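# Capítulo 9. Poner a punto la celda antes de mover nada

La primera vez que monté una celda de dos brazos la simulé de prisa y me fui derecho a programar trayectorias - ¡qué error! Tardé semanas en entender por qué la pinza cerraba donde no debía, y la culpa era de un offset de muñeca que había copiado mal del taller de Drotdale. Rasha Tarawneh, que me enseñó casi todo lo que cuento en este libro, me hizo borrar el proyecto y empezar por la mesa.

Así que en este capítulo vamos a trabajar con la celda Khaemba en el simulador, y todavía sin tareas: solo geometría, cámaras y pinzas. 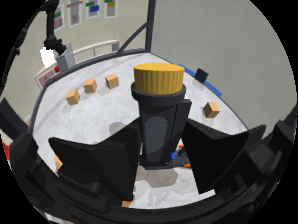
Vistas de la celda simulada, con los cubos repartidos por la superficie de trabajo.

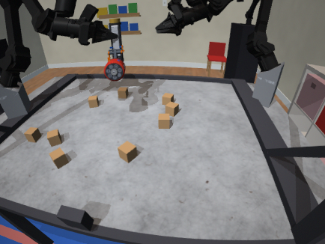 Empezaremos por el origen de coordenadas (yo lo pongo siempre en una esquina de la mesa, manías mías), luego pasaremos a la calibración de la cámara de muñeca y al final a la apertura de los dedos. Guarda cada ajuste en el archivo de configuración con su propio nombre; el mío de entonces iba por la versión 2815 y no había forma de saber qué cambiaba en cada una.

## 9.1 El origen de la mesa

Abre el proyecto, lleva los 2 brazos a reposo y anota la posición que da el simulador para cada base.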